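Week 8 notes – Norkeck and the grid

Okay, these are my notes from the lecture, cleaned up a bit for those of you who missed it and for those who were there but couldn't read my handwriting on the board. (Sorry. I'm working on it.) Read them with the slides open if you can, since I skip around.

## Where we left off

Last time we finished with Wiesława Jabłońska's early landscapes, the muddy ones she painted in Telemville before she'd met anybody who could argue with her. I asked you to look at the river pictures and tell me where the horizon goes. Most of you noticed that it creeps up. By the last canvas in the series the river takes up nearly everything and the sky is a strip of gray you could cover with a ruler.

Hold on to that, because it matters for today. People like to tell the story of Jabłońska as a conversion: one winter she's painting cows, the next she's painting squares. I don't buy it. If you push a horizon to the top of a canvas you've already got a flat thing with a line on it. She was most of the way there.

## The Norkeck group

Norkeck was the name of a house before it was the name of a group. It had a leaky studio on the top floor and a kitchen where everybody argued. The core members you need to know:

- **Wiesława Jabłońska**, painter, the oldest of them and the one who wrote the most letters
- **Dong-geon Yoon**, trained as a furniture maker, came to painting late
- **A-yeong Ra**, printmaker and typographer, designed all the journal covers

There were others who came and went, and you'll see their names in the reader. I won't ask you about them on the midterm.

The journal was called *Kang*, and it ran for 10 issues. You'll be reading issue 3, which has Yoon's essay "On the Even Field" and Jabłońska's reply to it. The reply is better than the essay, in my opinion, but you do need the essay first or you won't know what she's so mad about.

## What Yoon wanted

Yoon's argument goes like this. A picture with a subject in the middle tells you where to look, and he thinks that's bossy. (His word is closer to "commanding," but I like bossy.) So he wants a surface where every part has the same weight. He starts with a unit, a small plain mark, and repeats it at a fixed distance until he runs out of panel.

Sounds dull, right? Then you stand in front of one. Your eye starts making groups. Diagonals show up, then they turn into hexagons, then the whole thing seems to swell a little toward you. Yoon knew this perfectly well and he hated it. There's a letter where he complains that visitors keep finding flowers in his panels.

The technical point to write down: **a square grid and a staggered grid don't behave the same way.** In a square grid, each mark sits directly under the one above it, and you read columns and rows. Shift every other row by half a step and the columns fall apart. You get slanted lines running both ways, and the field looks tighter even when the marks are the same size. Yoon's first panels are square. Everything after the second Fovotberg exhibition is staggered.

Why did he change? Ye-ji Yang, who edited the letters, thinks he got it from Ra, who'd been working with halftone screens for the *Kang* covers. I think Yang is right about that, and I'd add that Ra never got any credit for it while she was alive. Look at the cover of issue 3 next to the panels. The dates line up very nicely.

## What Jabłońska answered

Her reply is short and pretty rude. The gist is that an even field still has an edge, and the edge is where the painter has to make up her mind. Do you slice the marks in half? Do you stop short and leave a margin? Do you bend the rows so they follow the shape of the panel? Yoon always left a margin and pretended he hadn't chosen anything. She calls this "tidying up and going home."

Her own answer was the oval panels, which we'll spend the most time on. A round or oval support makes trouble for a grid right away, since straight rows run into a curved border at a different angle each time. In the first oval she just lets them crash. In the later ones the rows start to give a little near the border, so that the pattern and the shape are sort of talking to each other.

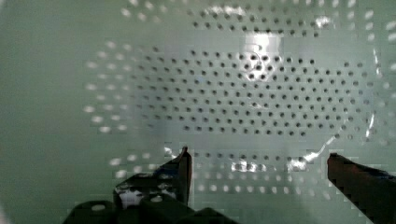
Her color changes at this point too. The early ovals are black on a chalky white, as hard as she could get it. Then she starts lowering the contrast until, in the last ones, you have to stand at the side of the panel to be sure there's anything on it. The inventory lists 821 works on paper from the same years, and a lot of them are color tests: the same little field of marks, over and over, on slightly different grounds. I got to see a few boxes of these once and it was a great afternoon – I came out with a headache and completely in love with them.

Hammad Talpur has an article in your reader arguing that the low-contrast ovals are really landscapes again, that she'd gone back to fog over the river at Telemville. It's beautifully written and I go back and forth on it. Against him: she never once says so, and she was not shy about saying things. For him: well, look at them.

## Terms from today

**Unit** – the single repeated mark. It can be a dot, a dash, a cut, whatever.

**Field** – the area covered by the units, which may or may not be the whole support.

**Support** – the thing that's painted on. Panel, canvas, paper.

**Interval** – the distance between units. If somebody says "rhythm" in a Norkeck text, they usually mean this.

**Ground** – the prepared surface under the marks. Please stop writing "background" in your papers when you mean ground! They're different.

## For next week

Read Yoon and Jabłońska in *Kang* 3, then Talpur. Yang's introduction to the letters is optional but it's fun, and the bit about the stove is worth your time.

Also make one thing. Take a sheet of plain paper, pick a unit, and fill an oval with it. Pencil is fine. Decide before you start what happens at the border, then write two or three sentences about whether you stuck to it. I'm not grading the drawing, I just want the sentences. Bring both, and bring the Fovotberg handout again because we never got to the second page.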